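Trunico Pour-Over Coffee Set – Section 4: Brewing Your First Pot

Read this section through once before you heat any water.

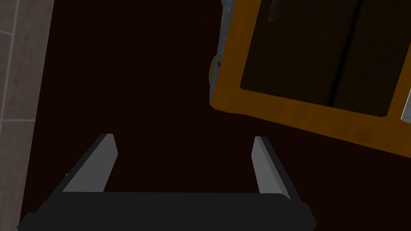
Ayele writes that the first pot tasted of paper and wants to know if the filter really has to be rinsed. Yes, it does. Rinsing is step 3, and it applies to every new filter, white or brown.

What you need

Trunico dripper and glass server
One cone filter, size 2
Medium-ground coffee
Kettle, filled with 500 ml of fresh cold water
Kitchen scale or the scoop supplied

The 500 ml covers one brew of two small cups, plus 200 ml for rinsing and warming. If you are making a single cup, halve the coffee and the brewing water but keep the rinse water the same.

Steps

1. Bring the water to a boil, then take the kettle off the heat and let it stand for one minute.

2. Fold the filter along the side seam, then fold the bottom seam the opposite way. Open it and press it into the dripper.

3. Set the dripper on the server. Pour 200 ml of hot water over the filter, wetting all of the paper. Let it drain, swirl the server to warm the glass, and empty it.

4. Add two level scoops of coffee. Shake the dripper gently to level the bed.

5. Pour in just enough water to wet the grounds and wait 30 seconds. Fresh coffee will swell and bubble. Older coffee may do very little at this stage.

6. Pour the rest of the water slowly, in small circles from the center outward. Keep the water level below the top of the filter.

7. When the drip slows to single drops, lift the dripper off and stand it in a cup or in the sink.

8. Swirl the server once and serve.

Caution: The glass stays hot after serving. Hold it by the handle only, and do not set it on a wet or cold counter.

Caution: Do not put the server on a burner or in the oven.

Note: If the pot takes more than four minutes to drain, the grind is too fine. Go one setting coarser next time. If it drains in under two minutes, go finer – the cup will taste thin and sour otherwise.

Note: Hard water can leave the coffee flat. Customers in the Galtonthorpe area may want to use filtered water.

Spare parts

Replacement filters are order number 237. The server lid is 534 and fits the small server only. Both can be ordered from Cekasell or from the shop where you bought the set.

For cleaning and descaling, go to Section 5.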